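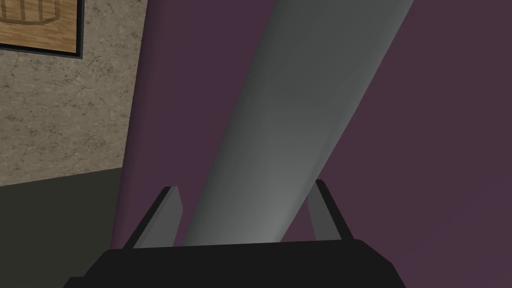
Notebook, June, evening. Sim work for the Strand arm.

I spent most of the evening on the camera at the wrist, before we order the real bracket from Jollard. The question from Maj-Britt was if the camera sees enough of both fingers when something thick is between them. With the wide lens setting I think yes. The gray bar in front of the purple body is a good test, as it goes down behind the black housing and we lose its lower end. I can still see purple between the left pad and the bar, so the left side is easy to judge. On the right side the finger tip is next to the edge of the bar and I can not tell the distance from one view. I write this down as a weak point of the mounting.

Settings I used: seed 1369, 460 steps, lens at 72 degrees. Sølve had a different lens value in his file, so our results from last week can not be compared. I changed his to mine and left a comment in the file.

The wall texture was slow to load again. I tried the smaller version from the Zaminum folder and it loads faster, but it looks flat and I went back to the old one.

Next I looked at the fingers wide open, near the corner of the room. I wanted to know how much of the view they take away when there is nothing to hold.
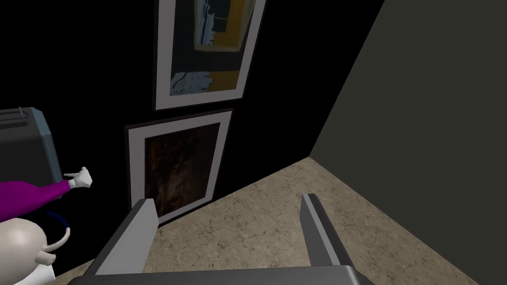 Fingers open, corner view. Toaster and spray bottle at the left edge.

The left finger covers part of the lower picture on the wall, and the right one has only floor behind it. For the contrast check the right side is therefore the better one, medium gray against beige. Against the black wall the dark outer edge of the left finger is hard to find, and my edge script will probably have trouble there. I will try a lighter color on the outer sides in the model - Sølve has light gray filament on the shelf if we want to do the same on the printed parts.

To do:
Run seed 1004 with the same lens.
Ask Maj-Britt if the Dendia servo horn fits without the spacer.
Measure the bracket holes again, my two drawings do not agree.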